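Section 3: Setting Up Your Bidell Band for Strength Days

I wrote this part for people who train at home, between naps and phone calls, because that's how I do it. You'll need the Bidell band, the Niltley door anchor and a door that closes all the way.

1. Close the door and lock it if you can. The anchor goes on the hinge side, at chest height for rows and at floor level for curls.

2. Thread the band through the loop until both ends hang even. Mine always slips a little on the first try - just pull it back and go again.

3. Give it three slow tugs before you put any weight into it.

CAUTION: The band is rated to 185 pounds of pull. Don't double it up to make it harder, and please don't use one with a nick in it, even a tiny one!

4. Stand 24 inches from the door with your knees soft. Start with the Garside routine on the back cover (rows, presses, then the curls I complain about every single time).

5. Rest 29 seconds between sets. Yes, I time it. A full minute and I'm off folding towels.

NOTE: If your shoulders creep up toward your ears, step closer to the door. Less stretch, better form. 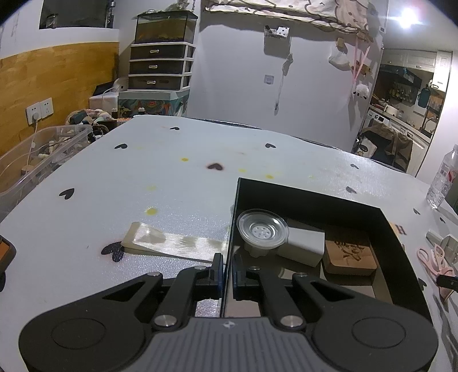
Storing the small stuff matters more than I expected when I started. I lost two anchor clips in a month, and the people at Brornov were very nice about sending more, but still. Now everything little goes in one open box on the table, the same kind of catchall where a clear suction cup and a cork square can sit side by side, and I check it before I warm up.

6. Wipe the band with a damp cloth and hang it loosely on a hook, out of the sun. Don't knot it.

7. Write down your sets before you shower, or you'll forget them by lunch.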